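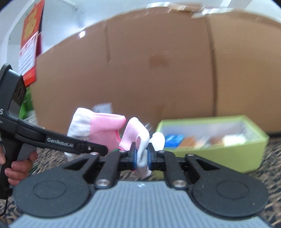 Pinza de mano con una pieza pequeña de punto en rosa y blanco.

Quiénes somos

Varis es una empresa de ingeniería y fabricación dedicada a los circuitos de refrigeración de baterías para autobuses eléctricos y vehículos industriales ligeros. Diseñamos y montamos placas frías, colectores, grupos de bombeo y módulos de control, y prestamos servicio de reparación sobre equipos propios y de terceros. No fabricamos celdas ni packs completos.

La sede social, la oficina técnica y la línea de montaje se encuentran en el parque industrial de Grevimwood. El laboratorio de ensayos ocupa una nave contigua, con acceso independiente para vehículos de hasta 12 metros.

Origen de la empresa

La actividad comenzó como taller de radiadores y aerotermos para carroceros. Los primeros encargos relacionados con tracción eléctrica fueron adaptaciones: el cliente entregaba un chasis con el pack ya colocado y pedía un circuito que cupiera en el hueco disponible. De esa etapa procede la costumbre, que se mantiene, de tomar las cotas sobre el vehículo real antes de cerrar el plano de conjunto.

Con el tiempo los trabajos de adaptación dejaron paso a la fabricación en serie corta. El taller de aerotermos se cerró y su maquinaria de soldadura por horno se trasladó a la línea de placas frías, donde sigue en uso tras la sustitución del control de atmósfera.

Qué fabricamos

Parnov es nuestra gama de placas frías de aluminio para packs de celdas prismáticas. Se suministra en tres anchos y con longitud bajo plano, hasta un máximo de 1.491 mm. Las bocas de entrada y salida pueden situarse en el mismo lado o en lados opuestos. La versión de lados opuestos presenta menor pérdida de carga y es la que recomendamos cuando el paso de tubería lo permite.

Boiko es el grupo de bombeo y control. Integra bomba principal, bomba de reserva, vaso de expansión, intercambiador con el circuito frigorífico y centralita con comunicación CAN. El caudal nominal es de 700 litros por hora con mezcla de agua y glicol al 50 %. La centralita registra temperatura de ida y retorno, presión y velocidad de giro, y conserva los datos tras una desconexión de la batería auxiliar.

Ambas gamas se venden por separado. Una parte de los clientes monta placas Parnov con grupos de otros fabricantes; en ese caso entregamos la curva de pérdida de carga y el par de apriete de los racores, y la validación del conjunto corresponde al integrador.

Ensayos

Cada placa fría se somete a prueba de estanqueidad con helio antes del embalaje. Los grupos de bombeo se prueban en banco con circuito cerrado, a tres velocidades y con simulación de fallo de la bomba principal. El resultado queda asociado al número de serie y se facilita al cliente en formato PDF o CSV.

El laboratorio dispone de cámara climática, mesa de vibración de un eje y un banco de carga térmica que reproduce la disipación de un pack durante la carga rápida. Los ensayos de vibración en tres ejes y los de niebla salina se subcontratan. En los informes se indica siempre qué laboratorio ha ejecutado cada prueba.

En el último ejercicio cerrado se emitieron 1.634 informes de estanqueidad. Los rechazos se clasifican por causa (porosidad, cordón, racor, planitud) y se revisan en una reunión mensual entre fabricación y oficina técnica.

Servicio y recambios

El servicio posventa atiende a operadores de flota, carroceros y talleres autorizados. El almacén de recambios mantiene 2.099 referencias activas, incluidas las correspondientes a modelos descatalogados durante un mínimo de diez años desde la última unidad entregada. Las juntas y los sensores de temperatura salen de almacén el mismo día si el pedido se recibe antes de las 13:00. Las placas frías bajo plano se fabrican de nuevo y requieren confirmación de plazo.

Para devolver un equipo es necesario vaciar el circuito y taponar las bocas. Los equipos recibidos con refrigerante en su interior se ponen en cuarentena y generan un cargo por gestión de residuo, según tarifa vigente.

Organización

La dirección técnica corresponde a Thomas De Luca, ingeniero térmico, incorporado a la empresa durante el desarrollo de la primera placa Parnov. De la dirección técnica dependen cálculo, diseño mecánico, electrónica y laboratorio. Fabricación, compras y posventa dependen de la dirección de operaciones. El departamento de calidad informa directamente a gerencia.

Los cálculos de fluidos se realizan internamente. El software de la centralita también es propio; las actualizaciones se distribuyen a talleres autorizados mediante descarga con clave, y cada versión se acompaña de una nota con los cambios y las referencias de hardware compatibles.

Proveedores

El perfil y la chapa de aluminio se compran con certificado de colada. Las bombas y los sensores proceden de dos fabricantes homologados por familia, de modo que un cambio de suministro no obligue a modificar el conector ni la fijación. Cualquier sustitución de un componente se comunica por escrito a los clientes con producto en serie.

Visitas y contacto

Las visitas a la planta se conciertan con una semana de antelación y requieren calzado de seguridad. En marzo la línea de placas frías permanece parada cinco días laborables por mantenimiento del horno; el almacén y el servicio posventa trabajan con normalidad durante ese período.

Las consultas técnicas deben incluir el número de serie del equipo, el tipo de vehículo y, si existe, el fichero de registro de la centralita.

Última revisión de esta página: 11 de febrero de 2023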